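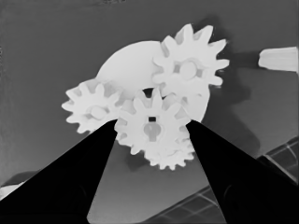 White plastic gears, clustered, on gray.

How to quiet a noisy kitchen timer

A wind-up timer is supposed to tick. It is not supposed to sound like a squirrel in a coffee can. Mine is a Tsuji, bought at a yard sale in Testville, and by July it could be heard from the driveway. The fix took 30 minutes, most of them spent on the floor looking for a screw.

What you need

A small screwdriver, a toothpick, cotton swabs, a dab of plastic-safe grease, and a dish with sides. The dish matters more than you think.

Step 1. Let it run down

Turn the dial to zero and wait for the bell. Opening a wound timer is exciting in the wrong way.

Step 2. Take off the back

Pull the dial straight up, then remove the screws. Put them in the dish. If the back won't budge, look for one more screw under the sticker.

Step 3. Clean the gears

Leave them where they sit. Run a dry swab over the teeth and pick out the packed lint with the toothpick. Flour turns to something like cement in there, so be patient. If a tooth is missing, stop and go buy a timer.

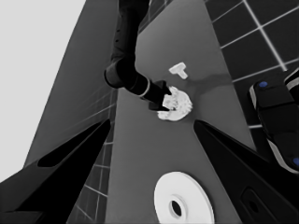
Step 4. Grease, but barely

Touch the toothpick to the grease, then to each pivot. Keep it off the spring and the bell. I used Gurer grease and will be leaving the other 24 grams to my heirs.

Step 5. Close up and test

Snap the dial on at zero, wind it past halfway, and set it for an egg. Some ticking is normal. If it still rattles, snug the bell screw a quarter turn.

Updated 21 August 2026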